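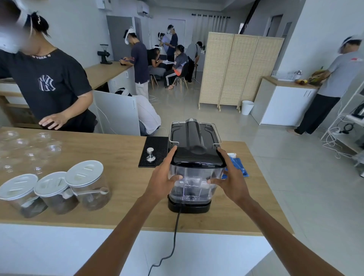
Re: [sesby-equip] October order, what goes in and what waits

Kadri, all,

replying inline, short on time, have to be out the door at 4:30. Sorry for the fragments.

Kadri Dzene wrote:
> Before I send the order to purchasing I need three things settled.
> First, whether we are buying more headsets or the second arm, since
> the 2,000 left on the Gedside line won't stretch to both. Second, what
> the espresso machine task is costing us in session time. It was down
> as a short one and Presdale keep asking why it isn't. Third, cables
> and power. I had a line for "misc electrical" and purchasing sent it
> back, they want real items.
>
> I'd also like somebody to tell me if we still need the Beaulieu
> gripper quote. It expires at the end of October and I don't want to
> chase it for nothing.

OK in order.

1. Headsets vs arm. Headsets. The arm can't do anything useful with the appliance tasks until we have more people doing them by hand on video, and the video is what's slow. At the moment everybody shares one room and the sessions run side by side, one person at the coffee counter, somebody else over at the dish rack, others at the table with the paperwork. Works fine. What holds us up is a headset that's charging or copying files off when the next person is standing there ready. 2 spares would cover it. Arm goes into the next round and I'd rather it waited than got bought cheap.

Please put the padded straps on the same order, the ones we looked at. People wear these for a 40 minute block and then go again.

2. Espresso machine. Yes it's longer than planned, my fault, I wrote the task sheet as if it was "remove tank, refill, replace" and there's a lot more in it than that. The tank is clear plastic, which is bad news for any depth sensor we've tried so far, and it takes both hands. Lid is a separate part. Then there's the handle on the lid, the drip tray, the cord over the front of the counter.

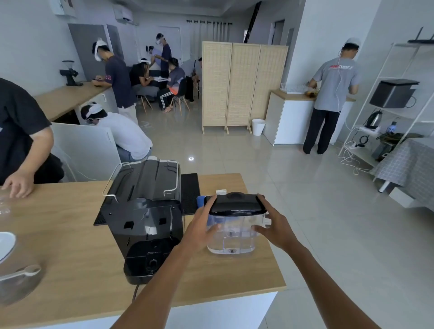

Tank in both hands at the coffee counter. One hand on the lid, the other round the side.

So for budget purposes please stop counting it as one task. I'd split in three: tank off and on, lid, machine moved or turned for cleaning. Each gets its own line in the session plan and Presdale can see where the time goes. I'd say 90 clips for each before we even talk about trying it on an arm. Teodor thinks fewer for the lid. He may be right, Teodor shout if you want to argue it here instead of in the hallway.

Also we need a second machine. Same model. If the one we've got cracks a tank halfway through, the whole set stops, and a different tank shape means starting over as far as the training side is concerned. If a second machine is too much, then spare tanks and lids at least. Can purchasing buy spare parts direct from the maker or does it have to go thru the usual supplier? I never remember.
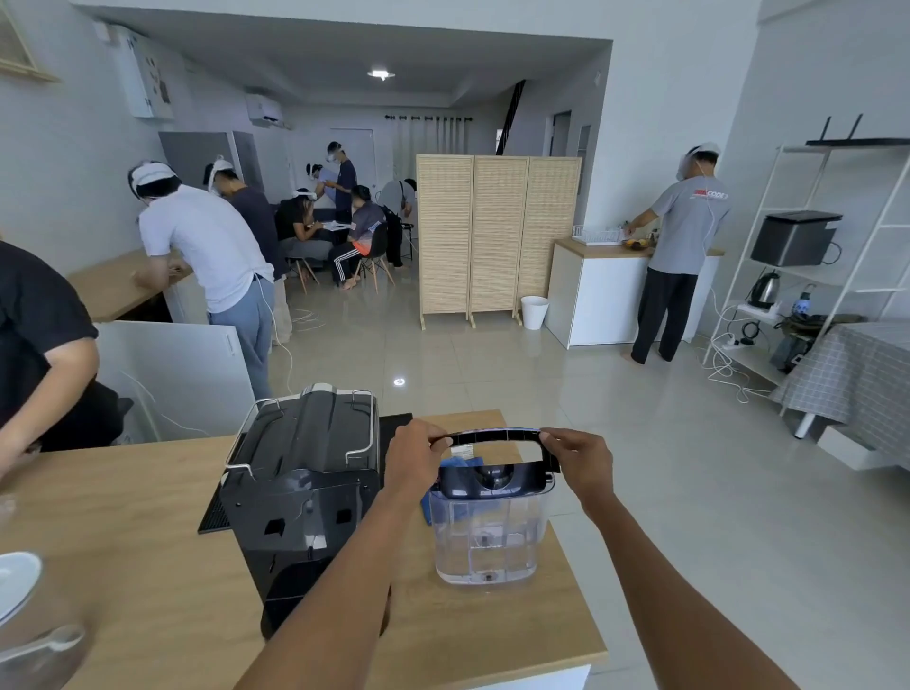 And on that, a box of consumables: towels, lids, coffee, something to put under the machine so the wood doesn't suffer. Cheap stuff but it comes out of somebody's pocket every time and that's not right.

3. Cables and power. Real items then:
- power strips with longer leads, wall mounted if poss.
- floor cable cover, the flat kind, for the tile. White if they have it
- cable clips for under the counter edges
- a charging dock for the headsets so they don't all hang off the shelf unit
- labels. lots of labels

The headsets that have a cable down the back are OK for standing work but I don't love them for anything where people crouch. If the newer battery packs fit the old ones, add those, if not skip it, don't spend an afternoon finding out.

Beaulieu quote: ask them to extend it, one email, and if they say no let it go. The gripper they quoted opens wide enough for the lid handle. For the tank itself I doubt it, and I wouldn't sign off on it untill somebody has measured the tank across with the lid on. Volunteers welcome. Needs a ruler and five minutes.

One thing not on your list, storage. Sesby want the raw video kept until the project closes and we priced the drives before the task got split. I'll redo that sheet tonight and send it round seperately, please hold the order till you have it.

Teodor Krajewska, can you check the strap sizes before Kadri submits? Thx.

Going now, phone is on.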